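The Long Way Back to Clerby

When the third season of the space drama "Clerby" ended in October, the ship was adrift, the captain was under arrest and the colony everyone had been fighting over had voted to leave the alliance. Viewers had waited 12 episodes for a battle. They got a council meeting.

Head writer Anastasia Katsaros says that was the plan from the first draft. "We had 40 pages of battle," she says. "I cut it to six and then I cut the six."

The complaints came quickly. Many fans wanted the series to match the old Laseck novels, where the fleet arrives in chapter 113 and settles the matter by force. Katsaros read the books as a teenager and still likes them, but she thinks the ending let the colonists off too easily.

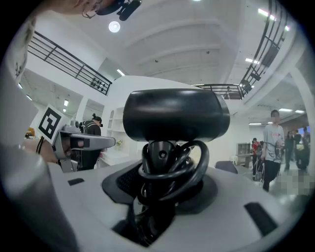 A Quieter Captain

Haiyan Du plays Captain Zheng, and the finale rests mostly on her. She has one long speech, delivered sitting down, and she gives it with almost no expression. It works better on a second viewing, once you know what Zheng has already agreed to.

The subplot on the mining moon Satex is weaker. Gerd Engelhardt is good as the foreman — he usually is — but his story stops two episodes early and is never picked up again. Katsaros says those scenes will matter in season four, which starts filming in the spring.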